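4 Setting up the potting bin

Read this section before you fit the bin to a table. You will need the bin, the drain plug, the drain hose, two clamps and a spirit level. Sections 5 and 6 cover the soil warming mat and the Olier watering timer, which are sold separately.

4.1 Choosing a place

1. Pick a table that stands on a level floor and does not rock. The bin can hold a heavy load of damp mix, and a folding table is not suitable.
2. Leave 25 inches of clear space on the side where you will stand.
3. Keep the bin out of direct afternoon sun. The metal heats up quickly and dries the mix along the walls first.
4. If the table is indoors, put a tray or an old towel under the drain side for the first week of use.

Note: The bin can be used outdoors from spring to fall. Bring it inside before the first hard frost. Water left in the drain hose will freeze and split it.

4.2 Clamping the bin

1. Set the bin on the table with the rear trough facing away from you.
2. Place the level on the bin floor, front to back. The drain side should sit slightly low. Use the plastic shims in the parts bag if it does not.
3. Slide one clamp over the lip at each end and tighten by hand.
4. Push on the front wall with both palms. If the bin moves, loosen the clamps, reset them and tighten again.

CAUTION: Do not use a wrench on the clamps. Overtightening bends the lip and the damage is not covered by the warranty.

4.3 Fitting the drain

1. Press the drain plug into the larger hole from above until the collar is flush.
2. Push the hose onto the plug from below. Warm the end of the hose in hot water if it is stiff.
3. Run the hose to a bucket. Do not let it loop upward at any point.
4. Pour in a quart of water and check for drips at the collar.

4.4 Loading the mix

Add dry mix first and water second. Fill the main floor no deeper than the bottom of the sloping panel. Use the rear trough for empty pots, labels and string, and keep wet mix out of it.

To blend in fertilizer, spread it over the surface and turn the mix with a hand fork, working from the ends toward the middle. Ten or twelve turns are enough for most blends. The Aguiar slow-release pellets should go in last, as heavy turning can crack the coating.

CAUTION: Wear a dust mask when pouring dry peat, perlite or vermiculite.

4.5 Cleaning and wear

Empty the bin at the end of each session. Brush out the corners, rinse with plain water and leave the plug out overnight. Scratches from hand tools are normal and do not affect use. Rust spots should be rubbed down with a nylon pad and wiped with a little vegetable oil. Do not use bleach.

Replacement plugs are part number 376. Hoses are part number 157.

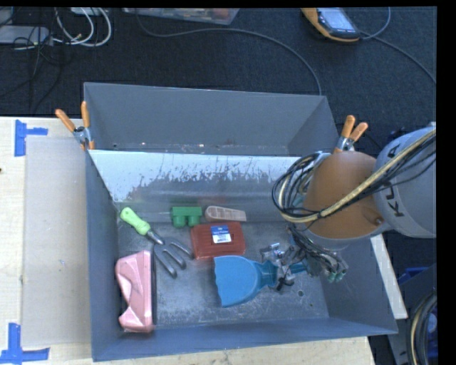 Figure 4. Bin with hand fork and scoop. Surface wear on the sloping panel and floor.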